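What Changes When the Packing Table Gets Automated
Student project report, workplace module
Placement: Piltby (gift and beauty sets), packing room

I picked Piltby for my placement mostly because the bus goes straight there, and I'm glad I did, as it meant I got to see a firm halfway through changing how it works. Most of the reports we read in class were written before the machines came in or years after. I got the messy bit in between!

Piltby packs small gift sets: brushes, little pots, soft toys, that sort of thing. There are 14 people in the packing room. Up to now everything has been packed by hand, and the firm wants two robot arms from Undus to take over the simplest sets by June. The arms have to be taught first, and the people teaching them are the packers. Each of them does a turn at the teaching table, picking things up and putting them down with hand-held grippers while the movement is recorded. A turn is 28 minutes and then you swap. I'd expected engineers in a side room with laptops, so this was my first surprise (and it changed my whole project question, sorry to my tutor).

I wanted to know two things. What do the packers think they are giving away when they do this, and does the rest of their day feel any different? I talked to 11 of them, mostly in tea breaks, and I did four turns at the table myself so I'd have some idea what they were on about.

It is harder than it looks. With your fingers you know how tight you're holding something without thinking about it. With a gripper you have two stiff jaws and you have to watch them the whole time. I kept coming at things from too high up and knocking them over. The packers who had been at it for a few weeks came in low and slow and let the lower jaw slide under first. 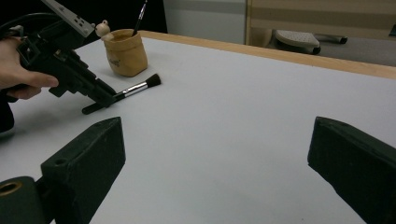 Nearly all of them said that doing the job slowly made them notice what they do at normal speed. One woman had never realised she always turns a brush so the bristles face away from her before she packs it. She just does it. Another told me she had argued with the trainer from Undus about how a brush should be held, and she'd won, and the instructions were rewritten her way. She was very pleased about that, and I think she should be. I put it in my notes as "skill becoming visible", which sounds a bit grand, but I haven't found a better name for it.

It wasn't all cheerful though. Five people said something like "I'm training my replacement", and two of them weren't joking. Piltby has promised there will be no job cuts this year, and people believe the "this year" part. What comes after that is what they talk about at lunch. Some also said the teaching turns are lonely. At the packing benches you chat all day, and at the teaching table you're concentrating and can't really talk. One man liked that very much, to be fair!

Then there's the money. A teaching turn is paid the same as packing, even though you're doing something the firm couldn't get anywhere else. When I asked the packers if that seemed right, about half had never thought of it, and a few went quiet and then got quite cross. I felt slightly guilty for bringing it up.

For comparison I rang Grumier, a smaller packing firm which brought in a system called Ha a while back. They told me their staff now mostly check finished boxes and sort out jams. Fewer sore wrists, they said, and more boredom. I only spoke to the office there, so I'd treat that with some care.

If I did the project again I'd ask to come back once the arms are running, because everything people told me about the future was a guess, mine included. I'd also keep a proper diary of my own turns. I wrote the first one up on the bus and the others days later, and you can tell.

My interview questions and the turn rota are in the folder I handed in with this.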